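Subject: Re: [bldg-supply] Liner sizing and gauge for the small-basket contract
From: Freya Heywood
To: bldg-supply list

Replying on-list so the figures end up in the archive. There are three separate questions in this thread (resin, gauge, and cut size), and they have been getting mixed together.

Resin first. High-density film is the thin, crinkly stuff. It has good tensile strength for its thickness and will carry more static weight than people expect, but once it is nicked the tear runs. Low-density and linear low-density film is softer and stretches before it fails. It handles corners and sharp edges better and costs more per liner, mostly because there is more plastic in each one. You can't judge resin by color. White, clear and black are all sold in both, and the color only tells you what pigment went in.

Gauge comes second. Thickness is quoted in mils for low-density and in microns for high-density, and the two scales get compared as if strength tracked thickness across both. It doesn't. A high-density liner can be much thinner than a low-density one and hold the same dry paper load. Compare within a resin, or compare rated loads from the same supplier. The Trirus sheet does the second, and I would use that column and ignore the rest. 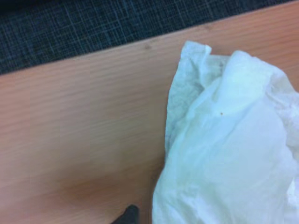
Beverley Hollis wrote:

> We have more than 200 small baskets on the contract between the apartments
> and the ground floor offices. The Celtano order was placed on volume alone.
> The nominal volume matches, but the liners slide down inside the rim on
> the round baskets and bunch up on the rectangular ones. Is the volume
> rating wrong, or are we measuring the baskets wrong? Also, does it matter
> whether we go to a star seal or stay with the flat seal? Brukis stocks both
> and the price difference is small.

The volume rating is probably fine. It just isn't the dimension that decides whether a liner stays up. Liners are sold by flat width and length, and those are what should be on the order.

For width, run a tape around the outside of the rim and divide by 2. That is the smallest flat width that will go over the rim. Add an inch or so for slack. If you add much more, the liner has nothing to grip and drops when something heavy goes in, which fits what you describe on the round baskets.

For length, take the height of the basket, add half the width of the base at its widest, and add the overhang you want at the top. Three inches of overhang is plenty on a small basket. Tapered baskets should be measured down the side wall, not straight down the middle. The difference is slight on a short basket and gets noticeable on a tall one.

Rectangular baskets need the diagonal of the base in place of the width, or the corners come up short. If the liner is bunching, I suspect the length was picked off the round basket and then used for both shapes. Two cut sizes on the order would fix that. I know the storeroom wants a single size. You can get close to one by ordering for the rectangular baskets and folding a deeper cuff on the round ones, at the cost of some wasted film.
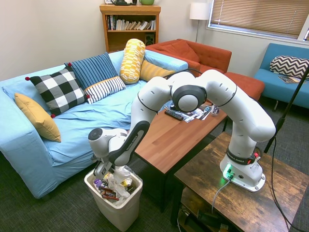

White plastic wastebasket, living room floor.

On seals:

Flat seal is a straight weld across the bottom. It is cheap and strong enough for paper, but the two corners stick out and don't fill the base of a round container. Liquids collect at the weld ends, where most leaks begin.

Star seal is folded several times before welding, so the bottom gathers to a point. It follows a round base well and leaks less. The finished liner measures narrower when folded, so check the listed flat width and don't measure the roll.

Gusseted liners have tucked sides and a flat weld. They open out squarely and suit rectangular baskets, with the drawback that the center of the weld passes through four layers at the tucks and two in the middle, and the transition is a weak spot.

For offices with dry paper only, stay with the flat seal. For kitchens and bathrooms I would move to star. Brukis lists their star seal as item 1405 and the gusseted one as 2725. Please confirm the item numbers with them before anyone raises a purchase order — my catalog is the one from May and they renumber without much notice.

Two loose ends.

The Iyer dispensers in the janitor closets take cored rolls only. Coreless rolls fit on the spindle but spin freely, and you get a dozen liners on the floor. Specify cored.

Double-lining came up earlier in the thread. It saves a trip to the closet, but the inner liner loses its grip on the rim and traps air between the layers. If the point is to keep spares at hand, store a few folded flat under the liner in use. That works in any basket with a flat base.

Beverley, if you can send rim and height measurements for each basket type I'll work out the cut sizes and post them as a table. Outside rim, side wall height, base width or diagonal. Inches are fine. Please mark which ones have a rolled rim, as that needs a bit more overhang.

Freya

--
bldg-supply mailing list
To change your delivery options, reply to the list address with "options" in the subject line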